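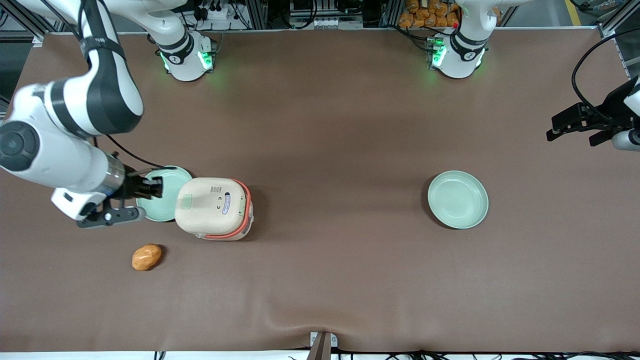

# Call for participants: two-arm kitchen task demonstration, Nellard open day

Nellard is looking for members of the public to take part in a demonstration session at its open day on Monday, April 29, 2024. Participants will direct a two-arm robot through short table-top tasks using ordinary kitchen items: plates, a rice cooker and similar objects. No technical background is required.

The session is run by the Aner handling group and coordinated by Gil-soo Sung. It is open to adults living within travelling distance of the Nellard building on Gredis Road.

## What you will do

Each session takes up one half-day, morning or afternoon. You will work at a single station with an operator beside you.

1. Attend a safety briefing and sign the participation form.
2. Watch the operator run one complete task, from reset to finish.
3. Set out the objects on the mat in an arrangement of your own choosing. The arms are held in a safe stop while you do this.
4. Give the task instruction aloud, in your own words. We do not supply a script.
5. Score the attempt on the sheet provided and note anything you would have done differently by hand.
6. Repeat with new arrangements until the session ends.

Visitors to the open day will be able to watch from behind the floor marking. They may ask you questions between attempts. You are free to answer or to refer them to the operator.

## Who can apply

Applicants must:

- be 18 or older on the day of the session
- be able to stand or sit at a bench for up to 2 hours, with breaks
- be comfortable speaking in front of a small group
- have no current or past employment with Nellard or Jin, which supplies the scoring software

We would particularly like to hear from people who cook at home most days, and from people who have worked in commercial kitchens or aged care. Left-handed applicants are encouraged - our earlier sessions had very few. The station is height-adjustable and the room is step-free. Tell us on the form if you need other arrangements.

## Safety

Participants do not touch the arms. Hands go over the mat only when the operator has called the stop and confirmed it. Long hair must be tied back, and lanyards, scarves and loose bracelets removed. Closed shoes are required. The rice cooker is not plugged in or heated at any point in the session.

## Payment and data

Participants receive a flat payment for the half-day, plus local transit fare. Payment is made by bank transfer within 5 working days.

We keep your spoken instructions, your score sheets and the robot's own motion records. Audio is stored under a participant number and your name is kept separately. You may withdraw at any time before the session ends, and your recordings will then be deleted. Payment is not affected.

## How to apply

Application forms are available at the Nellard front desk or by calling extension 3379. Quote reference 1126. Please state whether you prefer the morning or afternoon session - we will try to match preferences but cannot guarantee them.

Questions about the tasks themselves should be addressed to Gil-soo Sung at the same extension.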